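Brevero publishes practice guide for two-arm handling of soft goods

Free document sets out how to lay out, run and record work with cloth bags and other items that change shape

Brevero has today published a practice guide for small robot cells in which two arms share one floor and handle soft goods. The guide was written at the company's workshop in Flernham and is open for comment until the end of September.
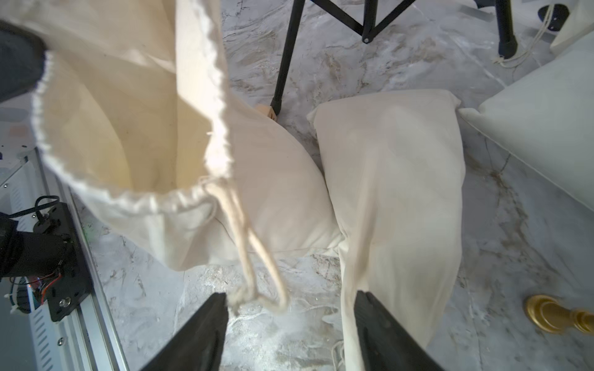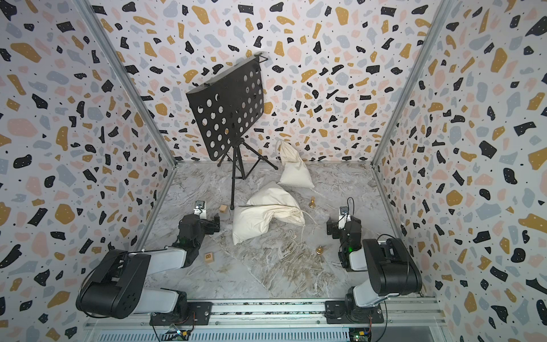
Cloth bags and the two-finger grippers used with them.

Tsao, which read the draft before publication, said that most small workshops already have rules for keeping people clear of a moving arm, and that they have far less written down about keeping two arms clear of each other. It asked for the section on shared reach to be moved to the front, and Brevero has done so.

The guide runs to 90 clauses in 4 parts. The first part deals with shared reach. It asks that the floor between the arms be divided into zones, that only one arm enters the middle zone at a time, and that the handover point is written down before the first run of the day.

The second part is on loose ends. Cords, straps and drawstrings are treated as a hazard in their own right, as they can catch on a finger or a cable without showing up as a load. Operators are asked to stop the arm before freeing a cord by hand, and to log the stop even when nothing is damaged.

The third part covers stands, blocks and other hard objects left among soft ones. It sets out how close a gripper may come to the foot of a stand, and at what speed. The fourth part is on records - what to keep, for how long, and who may change an entry.

Brevero based the clauses on 803 logged runs at Flernham. Almost 90 of these ended in a stop by the operator, and the reasons given for those stops are listed in an annex.

The guide does not replace any legal duty or existing safety standard. It is meant to be read alongside a site's own risk assessment.

Wostum will use the guide for a trial period in its packing training rooms and will send its comments to Brevero in the same form as other readers. A revised edition will follow once comments have been answered.

The guide can be downloaded free of charge from the Brevero website. Printed copies are available on request - please allow two weeks for delivery.

Notes to editors

Comments should give the clause number and suggested wording. Requests to visit the Flernham workshop should be sent to the Brevero press office.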